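The Case for the Plain Countertop
By Kieran Corrigan
November
Last updated Friday, 4:30 p.m.

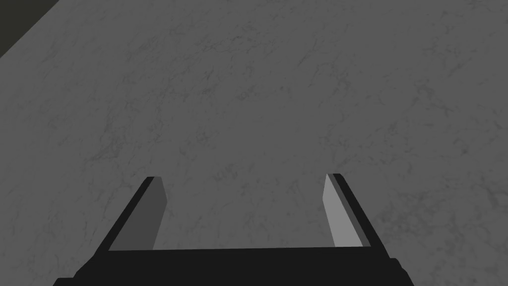 Gray with faint darker veining, a look that has become hard to avoid.

My sister bought a house in Fleststead last spring. The kitchen had laminate counters, put in 30 years ago by the first owners. They were beige, the edges were sound, and there was one burn mark beside the stove. Every person who came through the house told her the counters would have to go.

She priced it out. The stone she liked came to more than her car was worth. A cheaper one was still most of a year's savings. She kept the laminate, and I think she was right.

I worked in a cabinet shop for most of my twenties, and I saw a lot of kitchens torn out. Few of them were worn out. The doors closed and the drawers ran. We took them apart because the owners were tired of them, or because a real estate agent had said a word like "dated." Most of it went in the dumpster. I took home a bank of drawers from one of those jobs and still keep my tools in it.

People say a new counter pays for itself when you sell. Sometimes it helps. But most of the people I installed for had no plan to sell, and some of them are in the same houses today. They paid for the taste of a buyer who never came. Meanwhile the taste moved on. The brown speckled stone we put in everywhere is now the thing that gets torn out, and I expect the soft gray veined look will have its turn.

Declan Ellery, who ran the shop, used to tell customers to live with a kitchen for a full year before changing anything. It cost him work. A fair number came back and asked for a deeper sink or a better light over the counter, which he did for $200 or $300 plus the fixture. Those were the jobs people thanked us for.

I have nothing against stone. If you bake every day, a cool, hard surface is a pleasure, and if you can pay for it without borrowing, go ahead. My complaint is with the idea that a working kitchen is a problem to be solved. A counter has to be flat, easy to wipe, and at the right height. My sister's is all of these. She put a cutting board over the burn mark and spent the money on a furnace, and the house was warm when I visited last week.

Related
Fleststead weighs a fee on construction debris
What to ask before you hire a kitchen installer
Letters: In defense of the small refrigerator
How to fix a sticking drawer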